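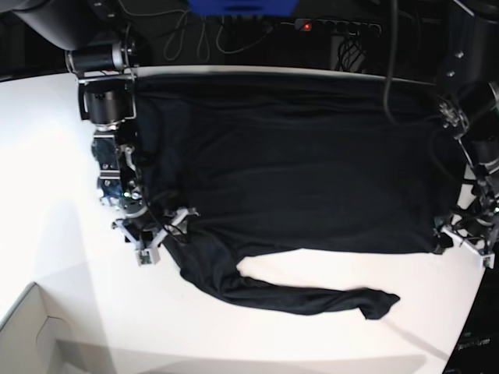
Kittipong Srisuk wrote that sleeves must go in first, always, and that the body is the easy part. I did it this way for years and I still get a fat line down the front of every dark shirt.

Home > Laundry > Folding > New posts
Reading time: 2 min

nantana_t
To continue my question: I have long-sleeve shirts in black and other dark colors, soft fabric. I lay one on the table, smooth the body, and then the sleeve twists like a rope. If I pull the cuff, the hem bunches up again.
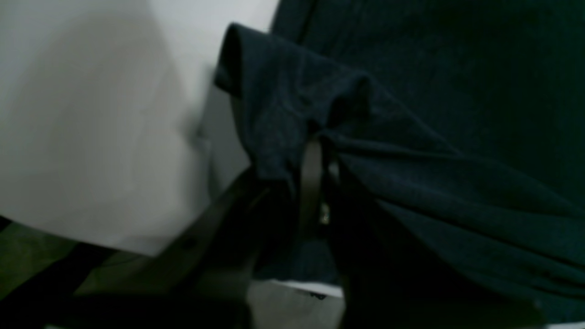
So now I hold the corner near the hem with one hand and turn the sleeve with the other – slowly, from the shoulder to the cuff. It takes me around 2 minutes for one shirt. Is this normal?

zerberg
Too long. Hold both shoulders, shake it 3 times, put it down. I never touch the sleeves on the table.

Kittipong Srisuk
I don't agree. Shaking is fine for cotton, but a soft knit gets longer every time. Turn the sleeve, lay it across the back, fold.

condori_2663
I roll mine and the drawer closes. Dark shirts show lint more than lines anyway.

nantana_t
Rolling gave me a wrinkled collar. I will try the sleeve across the back tonight – without shaking.

Contact | Copyright Malard Home Forum | Back to top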